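Unit 4: Sharing the costs in a rented house

In this unit we look at how people who live together divide their bills. The text from the last unit, about the deposit, should be read before the class.

4.1 Fixed costs and changing costs

A fixed cost stays the same every month. The rent and the internet are fixed costs. A changing cost depends on use, for example gas, water and electricity. In our case study, the house in Hamberg, four tenants pay a rent of 2,674 together each month. The changing costs in September were 571. 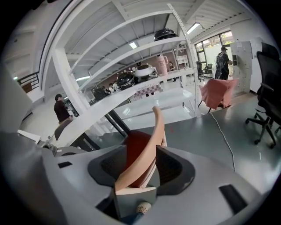

4.2 Equal shares or shares by room

Equal shares are easy to calculate, but the rooms are seldom equal. In Hamberg the two rooms to the street are larger, so these tenants pay 10 per cent more than an equal share of the rent. The other two pay 10 per cent less, and the total is the same as before. For the changing costs they kept equal shares.

Please note that the landlord, the firm Bovitz, is not interested in this division. The contract makes every tenant responsible for the full rent.

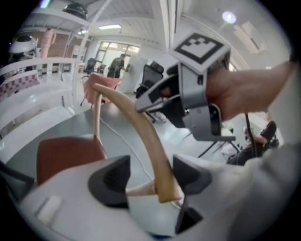
4.3 Things bought together

Furniture is the usual reason for quarrels when one tenant moves out. A wooden chair may cost little, but a whole kitchen with table and chairs is a different matter. It is wise to write down who paid, how much, and in which month.

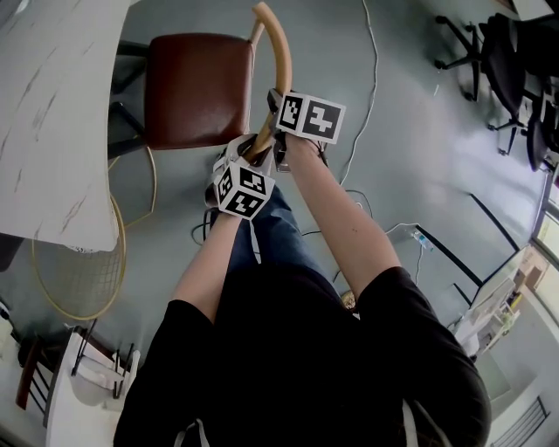 The list should also say what will happen at the end. Either the new tenant buys the share, or the others do. The price goes down each year, and the tenants must agree by how much before the first person leaves.

Exercise for the next class: calculate the rent of each tenant in Hamberg, then the total with the September costs. Work in groups of 2.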